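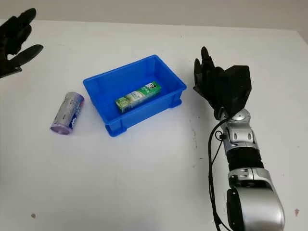
The bathroom shelf at the Samden guesthouse was cleared on a November afternoon, and the woman who runs the place did most of the sorting at a white table in the back room. She has kept the house for years and says the small things are what get away from her. A blue plastic bin takes whatever is staying with the house; a green and white carton went in flat on the bottom, and a silver can with a light purple lid was still lying on the table beside it. "The bin is the only system I have," she said. "If it's in the bin, it goes back upstairs. If it's on the table, I haven't made up my mind."

She buys her bins from Soltel, a housewares store two streets over, and has tried other kinds. Fabric baskets held damp. Wire ones let small items fall through. "Plastic you can rinse in the tub," she said. "And I want one with feet, so air gets under it."

The guesthouse has 38 beds, and guests leave a lot behind. Last year she wrote down every item in a notebook and got to 446 before she stopped. Most were toiletries. Anything opened is thrown out. Sealed boxes go in a drawer by the front desk, where guests who forgot their own can take one.

I asked whether cans were a problem. "They roll," she said. "I lay one down for a second and then I'm on my knees under the table." She prefers to stand them along the back of the shelf with the labels facing out, tall ones on the left. Boxes lie flat in front. She doesn't stack more than two, having lost a full row to the sink once.

The shelf itself came from Kuvatden, a local joiner's shop, and is too shallow for her taste. She had asked for 400 millimeters and got 333. "I signed for it without measuring," she said. "So now things go in sideways."

She sorts one floor at a time, usually after checkout and before the laundry comes back at three. The top floor takes longest, as it has the only shared bathroom. When I left she had picked up the can again and was reading the label.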